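Notas para la charla "Guardar para el invierno"
Sala de lectura de Cimard, 21 de diciembre de 2018
Duración: 41 minutos y luego preguntas

Antes de empezar

Llegar con tiempo para dejar los frascos en la mesa lateral, con las tapas puestas. Los orejones, en el plato grande. Pedir que no pasen el plato hasta la parte del secado, que el año pasado se lo comieron todo durante los saludos y luego yo hablaba de unas ciruelas que ya no existían.

Saludo y agradecimientos

Buenas tardes a todos, y gracias de verdad por venir con este frío y con las compras a medio hacer. Agradecer a Dima Daher la invitación y la paciencia con mis correos (fueron muchos, Dima, lo sé). Agradecer también a Bilal Bitar las manzanas, que son las que vais a ver y, si os portáis bien, las que os vais a llevar.

Contar lo de la despensa de mi abuela. Era un cuarto estrecho detrás de la cocina, orientado al norte, con una ventana del tamaño de un libro y una tela metálica en lugar de cristal. Olía a manzana, a ajo y un poco a polvo, y yo de niña entraba allí cuando me enfadaba con mis hermanos. Ir despacio en esta parte, dejar que cada uno se acuerde de la suya. Preguntar quién ha tenido en casa un cuarto así y esperar a que levanten la mano, que al principio siempre da vergüenza.

De lo que quiero hablar esta tarde es de eso, de cómo se guardaba la comida para llegar a la primavera, y de qué parte de todo aquello podemos recuperar en un piso normal, con calefacción y sin cuarto al norte.

No somos los únicos que guardamos

Empezar con los animales, que siempre ayudan a entrar en calor. Las ardillas listadas son el caso que más me gusta. Llevan las semillas en los abazones, que son unas bolsas en las mejillas, y las van dejando en la madriguera, en una cámara que hace de despensa. Durante el invierno pasan ratos largos en letargo, se despiertan, comen de lo guardado y vuelven a dormirse. Decidme si no es un buen plan para enero.

Otras ardillas reparten lo que recogen en muchos escondites pequeños, de modo que si alguien les roba uno les quedan los demás. Y hay bellotas que no se recuperan y acaban brotando. El arrendajo hace algo parecido, y a él le debemos unos cuantos robles. Aquí suelen preguntar si se acuerdan de dónde lo dejan todo. Responder que tienen buena memoria para los sitios y además se ayudan del olfato, y que yo no me acuerdo ni de qué hay en el fondo del congelador.

Un modelo de ardillita, con su pelaje en marrones y crema y esa mancha clara en el ojo. Hablar aquí de los dos sistemas: todo junto en una sola despensa, o repartido. Volveremos a ello al final, cuando toque decidir dónde poner las cosas en casa.

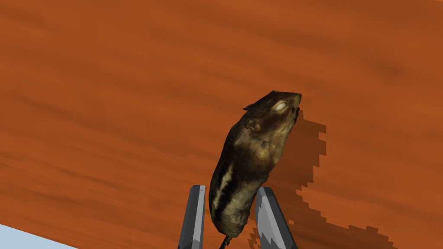 Frío, oscuridad y aire

Pasamos a lo nuestro. Lo primero que conviene entender es que una manzana, una patata o una zanahoria recién recogidas siguen vivas. Respiran, pierden agua, gastan sus reservas. Guardarlas bien consiste en que hagan todo eso muy despacio.

El frío frena la respiración. La oscuridad evita que las patatas verdeen y tarda más en llamar a los brotes. El aire se lleva la humedad que sobra y que trae los mohos. Mi abuela no decía nada de esto, claro, ella decía "ahí están a gusto" y cerraba la puerta.

Insistir en las patatas, aunque me repita. Una patata verde no se come. El verde es clorofila y por sí mismo no hace daño, pero avisa de que la luz le ha dado y de que puede haber subido la solanina, que sí lo hace y que no se va con la cocción. Si la mancha es pequeña se retira con generosidad, y si está verde entera, a la basura sin pena.

Las manzanas, lejos de las patatas. Despiden etileno, que es el gas con el que madura la fruta, y aceleran lo que tengan al lado. Las mejores manzanas para guardar son las tardías, firmes, sin golpes y con el rabillo puesto. Se colocan sin tocarse, cada una en su papel si hay paciencia, y se revisan una vez por semana. Enseñar la caja de Bilal. Pasar una manzana de mano en mano para que noten la piel, que se ha puesto un poco cerosa; eso es natural en muchas variedades y no hay que lavarla hasta el momento de comer.

Las zanahorias y las remolachas, en arena apenas húmeda, con las hojas cortadas. Las cebollas y los ajos quieren lo contrario, un sitio seco, colgados en ristra o en una malla. (Si hay ambiente, contar lo de la ristra que se cayó encima de la mesa en plena comida de Navidad. Si vamos justos de tiempo, saltarlo.)

Secar

Ahora sí, que pase el plato de orejones.

El secado es el método más antiguo y el que menos trastos necesita. En casa yo corto las manzanas en rodajas finas, las tengo unos minutos en agua con limón para que no se oscurezcan demasiado y las pongo en el horno muy bajo, con la puerta entreabierta con una cuchara de madera. A mi horno le cuestan seis horas, pero cada horno tiene su carácter y el vuestro os lo dirá. La rodaja está lista cuando se dobla sin partirse y al apretarla no suelta jugo.

Luego viene un paso que casi todo el mundo se salta. Se meten las rodajas en un frasco grande, sin apretar, y se agita una vez al día durante una semana. Si aparece vaho en el cristal, otra vez al horno. Xinyi Luo, que me enseñó a hacerlo con caquis, los cuelga pelados de un cordel junto a la ventana y les da un masaje suave cada pocos días. Me pareció una exageración hasta que los probé. Xinyi, si estás en la sala, saluda.

Pedirle que cuente lo del azúcar que les sale por fuera, que ella lo explica mucho mejor y con más gracia que yo.

Sal y vinagre

Enseñar el frasco del chucrut. Abrirlo cerca de la ventana, por cortesía.

Para el chucrut uso 2 gramos de sal por cada 100 de col ya cortada, pesada en la báscula, nada de puñados. Se masajea hasta que suelta líquido, se aprieta bien en el frasco y se procura que la col quede siempre por debajo de la salmuera. Yo pongo encima una hoja entera doblada y un peso limpio. A mí me gusta a los 14 días, cuando todavía cruje. Hay quien espera mucho más y hace bien, es cuestión de gusto. Si sale moho con pelusa, se tira todo el frasco, por mucha rabia que dé.

Los encurtidos en vinagre son otra cosa y son más rápidos. Pepinillos, cebollitas, coliflor. Usar una receta probada y respetar la proporción de vinagre aunque nos parezca fuerte.

Parar aquí y ponerme seria un momento. Las conservas de verduras sin acidificar, las judías verdes, los pimientos, las setas, no se hacen al baño maría. Necesitan olla a presión pensada para eso, con tiempos comprobados, porque las esporas del botulismo aguantan el agua hirviendo. La toxina puede estar ahí sin cambiar el olor ni el aspecto. Ante la duda no se prueba ni una puntita. Decirlo despacio y repetirlo, aunque alguien en la segunda fila suspire y diga que su madre lo hizo así toda la vida.

En un piso corriente

Volver a las ardillas. ¿Una sola despensa o muchos escondites? En un piso casi siempre toca repartir. El mueble de debajo de la ventana suele ser más fresco que el de al lado del horno. Un balcón que no recibe sol sirve para una caja de manzanas, tapada con una manta vieja cuando hiele. El trastero, si no tiene tuberías de calefacción, es un tesoro. Y dejar un termómetro barato en cada sitio durante unos días antes de decidir, que nos llevamos sorpresas. En mi casa el rincón más frío resultó ser el zapatero.

Cuando uno reparte, hay que apuntar. Yo tengo una hoja pegada por dentro de la puerta del armario con lo que hay y dónde está, y en cada frasco pongo el mes. Lo viejo delante, lo nuevo detrás. En febrero esa hoja se agradece mucho, cuando apetece algo distinto y una no recuerda que le quedaba un frasco de ciruelas.

A quien empiece ahora le aconsejo una cosa solamente, la que más le guste comer. Si en casa no se come col, no hagáis chucrut por muy bonito que quede el frasco. Hacedme caso, que yo estuve un invierno entero regalando remolacha encurtida a gente que la aceptaba por educación.

Preguntas y despedida

Preguntas que seguramente saldrán:

¿Se puede congelar todo? Casi todo, pero la patata cruda y la lechuga quedan fatal.

¿Y los huevos? Remitir a la charla de febrero en Trostmont, que irá de huevos, leche y quesos.

¿Sirven los frascos reutilizados? Para guardar cosas secas, sí. Para conserva, tapas nuevas.

Recordar que las manzanas de la caja son para llevar y que los frascos vacíos se devuelven a Dima. Dar las gracias otra vez, desear buenas fiestas y recoger el termómetro del alféizar, que siempre me lo dejo.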